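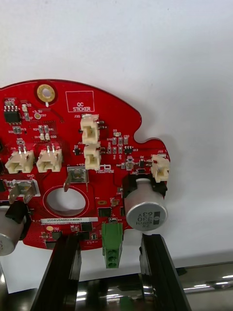 Appel à participation : électroniciens, câbleurs et monteurs pour une étude sur l'automatisation des gestes d'atelier

86 partages · 12 commentaires

Rinness recherche des personnes ayant une pratique réelle du montage pour comparer, geste par geste, ce qu'un opérateur et une machine savent faire aujourd'hui sur un poste d'assemblage. L'étude se déroule dans l'atelier de Manitholm, de janvier à mars.

La question posée est simple : une pince à deux doigts peut-elle tenir une carte électronique sans abîmer ses composants, la présenter au bon endroit, prendre un faisceau dans un bac et brancher un connecteur ? Les gestes rigides et répétés sont déjà bien couverts par l'industrie. Les fils souples, qui se plient et s'emmêlent, le sont beaucoup moins. Nous voulons savoir où se situe la limite, tâche par tâche.

Ce que vous ferez

Vous réaliserez les mêmes opérations que le robot, avec les mêmes pièces : prise et pose de cartes, tri de faisceaux, enfichage, contrôle visuel. Vous noterez ensuite les essais de la machine selon une grille fournie (réussi, à reprendre, échec). Les séances durent 4 heures, pause comprise, et commencent à 8 h 30. Aucune connaissance en programmation n'est demandée.

Le tri des faisceaux occupe la plus grande partie du temps. Les câbles sont présentés en bac, sans rangement particulier, avec leurs connecteurs et leurs manchons de repérage. Il faut en saisir un seul, dégager ses branches et l'orienter avant le branchement. 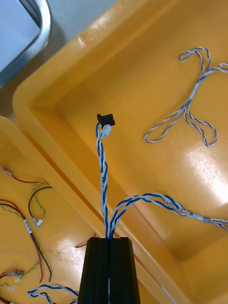

Hjaltadóttir, qui a suivi la session précédente, fait remarquer que la prise elle-même pose peu de problèmes : « Le plus long, c'est de séparer deux fils qui se tiennent. À la main, on secoue un peu et c'est fini. La machine recommence trois fois, et au bout du compte je ne lui confierais pas encore le poste entier. »

Profil

- Expérience d'au moins un an en câblage, montage électronique ou maintenance
- Bonne vision de près, corrigée ou non
- Aucune contre-indication au travail assis prolongé

Les personnes en reconversion ou à la retraite peuvent postuler. Les salariés de Jondico, fournisseur du poste, ne sont pas admis.

Conditions

12 places sont ouvertes. Chaque participant s'engage sur quatre séances et reçoit une indemnité forfaitaire, versée après la dernière. Les frais de transport sont remboursés sur justificatif. Les notations sont anonymisées avant analyse et vos temps d'exécution ne sont transmis à aucun employeur.

Candidature

Envoyez une page décrivant votre expérience et vos disponibilités à l'accueil de Rinness, atelier de Manitholm, en indiquant la référence 3166. Une réponse est adressée à tous les candidats.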